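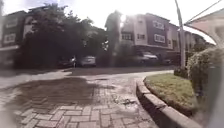 Block paving on a residential bend, with a damaged spot in the carriageway and darker staining to the left.

Search articles Enter keyword

When the bricks let go

Small-unit paving fails in small areas first. A herringbone surface carries traffic by interlock: each brick is wedged against its neighbours by jointing sand, and a wheel load on one is shared among several. Take out a single unit and the bricks around it can rotate. Their edges then meet at points instead of along faces, the corners spall, and the debris works its way into the open joints.

Perrine Brunet has surveyed estate roads for the paving consultancy Brodero for long enough to distrust a surface that looks sound from a car. Her routine on the Zonau estate, where the roads are laid in pale grey and beige pavers, begins at the kerb. A raised concrete kerb on a curve does two jobs. It restrains the outer course, and it keeps the soil of any planted island off the bedding layer. If it has moved, repairs further out will not last.

The second check is for moisture. A dark patch on brick may be recent rain, irrigation water, a leaking service or a spill, and its outline alone will not settle the matter. Brunet marks the perimeter in chalk and returns after 6 dry hours. If the mark and the patch still agree, the bedding sand is opened up and inspected.

Turning traffic is the usual cause of trouble on bends. A delivery van at low speed applies a twisting force that straight roads seldom see. Herringbone resists it better than stretcher bond, in which long continuous joints allow whole rows to creep. The pattern gives no protection against a soft sub-base.

The repair itself is plain work. Broken units are lifted, along with sound ones for 200 mm on every side. The old sand is removed and the base tested with a hand rammer. Where it yields, it is dug out and recompacted in layers. New sand is screeded slightly high, the bricks are relaid in the original bond, and the plate compactor makes 3 passes, with dry jointing sand brushed in between them.

Matching is the awkward part. Walczak, which supplied the Zonau pavers, has since changed its beige, so the estate keeps 3,000 of the old bricks on pallets. Brunet prefers to draw replacements from parking bays and put the new shade there, where wear is lighter and the difference less obvious.

Resin patching, sold locally by Zollano, is quicker. She accepts it as a temporary measure in January, when frost rules out relaying, and has it cut out in spring.

Shares 6 Comments 3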